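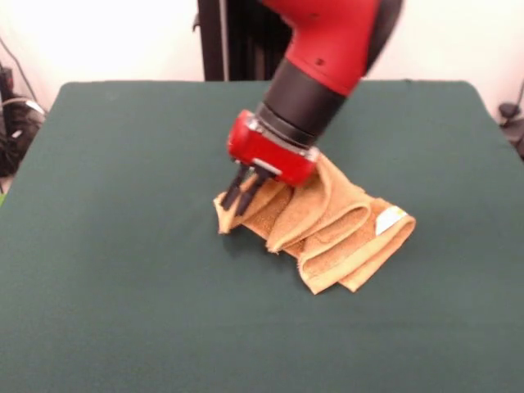
How do you fold a towel so it stays folded on the shelf?

Flatten it properly first, corners right out, then thirds longways, then in half and half again with the fold facing out.

OK so I've been meaning to write this up since September and kept putting it off. Linen cupboard. Ours is narrow, deep, no light in it, and everything slides. Joris Goossens asked in the comments how I stop the avalanche. Flattening. Boring answer, sorry mate.

A towel straight out of the basket is all humps. If you fold it like that you get a fat lump in the middle and teh pile leans. So – find the hems first. The terry is fuzzy and hides everything but the hem is smoother, you can follow it with your fingers to a corner.
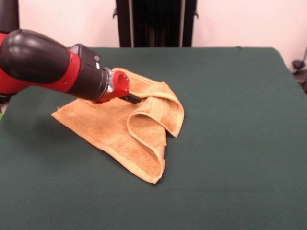 Page last changed: October 18, 2023

One corner out flat and the rest still in a bunch, that's the stage where I used to give up and just roll it. Don't. Grab the next corner along, pull, smooth from the middle outwards. Tan ones, the good grey ones, beach towels, all the same. Thirds after that.

Rolling's fine for the caravan. Not for our cupboard, they unroll and end up on the floor with the doona covers.

Bernice Tetteh swears by folding in half first, then thirds. Tried it, came out too wide for my shelf. Might suit yours, measure the shelf.

Also no fabric softener on towels, makes them slippery and they dont soak up a thing. Half a cup of white vinegar in the rinse if they've gone stiff.

Flannels I don't fold at all – they go in a tub by the bath. Fitted sheets next time, if I can face it. Gotta go get the washing in, it's clouding over.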